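The arm that wouldn't let go of the oven knob

I'd been told to ask about the knob. Everyone at Geston, it seems, has a version of the knob story, so when I got the lead operator at the Stosano site on a call one November afternoon, I'd barely said hello before it came out.

"Right, so," she laughed, "the arm turned the timer as far as it would go, and then it carried on turning."

The job was a dull one on paper. Her team records people doing kitchen tasks by hand, and a pair of robot arms then learns from the recordings. They had 1,871 of them for the toaster oven alone, and 149 were thrown out afterwards - more on those in a moment. On the day in question the arm gripped the timer, hit the end stop and kept pushing. The oven slid, tipped, and went off the edge of the table with the door open.

"Glass everywhere! It wasn't plugged in, thank goodness. But I was standing two steps away and I should've been behind the line."

So what went wrong? Two things, she reckons. The force limit on the wrist had been switched off for a test the night before and not switched back on (there's a checklist for that now, and she wrote it). The other fault was in the recordings. One glove's wrist tracker had worked itself loose, so the hand seemed to twist much further than it really had.

"You'd watch it back and think, whose wrist does that? An owl's?"

Those were the 149. They re-recorded the lot over four weeks, checking the straps before every single take, which she says is every bit as boring as it sounds.

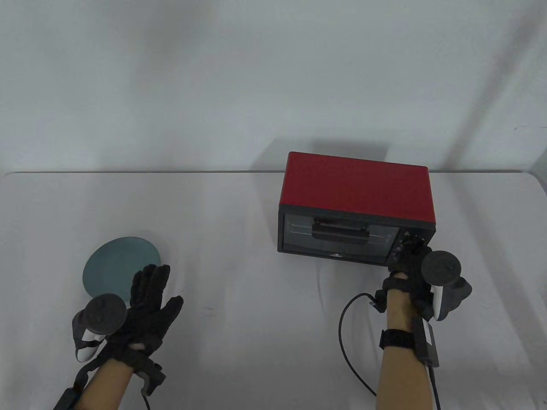 Gloves and controllers on, right hand at the oven's control panel.

I asked whether she trusts the arms now. There was quite a long pause - long enough for me to check the line.

"I trust the stop button," she said. "And I've got one in my pocket these days, as well as the one on the wall."

The sister team at Emen has asked for her checklist. She's sending it over once she's fixed the spelling.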